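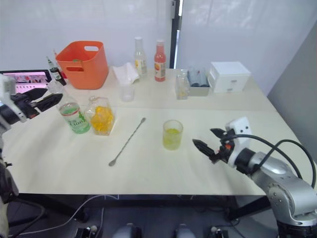
Two months with the Gidholm two-arm bench kit

I put off writing this until I had used the kit enough to have an opinion on it. The short version is that I'm keeping it, I have complaints, and I would not buy the extended service plan again.

The kit is sold by Gidholm as a tabletop pair: two arms, two wrist units with two-fingered grippers, a control box, cables and a license for their teaching software. Mine came through a reseller called Buvari, who also sold me the service plan. I do drinks for small events on weekends, and I wanted to find out whether a pair of arms could handle the dull parts of prep. That means moving bottles, holding a glass, picking up a spoon and setting it back down where it belongs.

Setup

It arrived on a Wednesday in 2 boxes. The larger one took me and a hand truck to get up the steps. The printed guide covers mounting well and cabling badly. There is one page for the wrist cables, and the drawing on it shows a different connector from the one in the box. I sent a message to Buvari and had an answer the same afternoon, with a corrected page attached. They should have put it in the box.

Leave slack in the cables. My first attempt was too tidy. I tied everything close to the arm, and the right wrist stopped short on a long reach because it was pulling on its own cable. Now the cables loop well clear of the arm. It looks messy and it works.

The arms need a solid table. I started on a folding one and the whole thing swayed each time both arms stopped together. I moved to a heavier wood table and that problem went away. Gidholm lists a minimum table weight on their site, but I only found it afterwards, under accessories.

Teaching it

You teach a job by moving the arms through it and saving the run. The software then wants more runs of the same job with things in slightly different places. Gidholm suggests 48 runs for a simple pick and place. I thought that was padding and stopped at half. The arm missed the spoon more often than it got it. I went back, did the full set, and it got much better.

Each run is short, but you have to reset the table in between, and that is where the time goes. Plan on an evening per job. If you share your space with anyone, warn them that the table is taken until you are done. My own table during this work has bottles and jars all over it, usually with the laptop open at one side. I leave the clutter on purpose. A job I taught on a clear table fell apart the first time I put a pitcher down near the back.

What it does well

Upright bottles are easy. The grippers close evenly and hold without slipping, and the two arms stay out of each other's way better than I expected. The software checks for that, and in 2 months I have had one light bump, which was my fault for moving a base without running the calibration again.

It is also quiet. I can have a normal conversation next to it.

What it does badly

Long thin things lying flat are the hard case. A bar spoon flat on a table gives the fingers very little to get under, and if it is turned the wrong way the wrist has to twist a lot to line up. I got this working by adding the soft finger pads made by Hamann, which are sold separately. They helped more than any setting I changed. I think they should be in the kit.

Clear glass is the other weak spot. With something colored in it, a glass gets found nearly every time. Empty, it is hit or miss, and the same goes for small plastic cups. Gidholm support told me to change the lighting. I moved my lamp and it helped a little.

I would not let it near a full glass over anything you care about. It doesn't spill often, but when it does it keeps going with the job as if all is well. There is a setting that is supposed to pause on a failed grip – it pauses for a dropped item, not for a tipped one.

Cost and the service plan

I won't go through the full price, because Buvari quotes it differently depending on which mounts you pick. The service plan was 722 on top, for the first year. For that you get phone support, one calibration visit and replacement fingers. I have used the phone line once and was on hold for longer than the fix took. The regular email support comes with the kit and has been faster every time. The calibration visit is set for June, so I may think better of the plan after that.

I also looked at the Puvwood kit before buying. It is cheaper and comes with the soft pads, but the reach is shorter by 8 inches and you can only teach one arm at a time. If you want a single arm for light work, I would look there first. For two arms working together I think the Gidholm is worth the extra.

A few notes if you buy one

Check the connector drawing against the part before you plug anything in.

Run the calibration again any time a base moves, even slightly.

Get the pads with the first order and save yourself the shipping.

Name your saved jobs properly from the start. Mine are called spoon, spoon new and spoon new good, and I have already run the wrong one twice.

Next I'm going to try a two-arm job, with one gripper steadying the glass while the other one stirs. I have a few runs saved so far and it is too early to say how it will go.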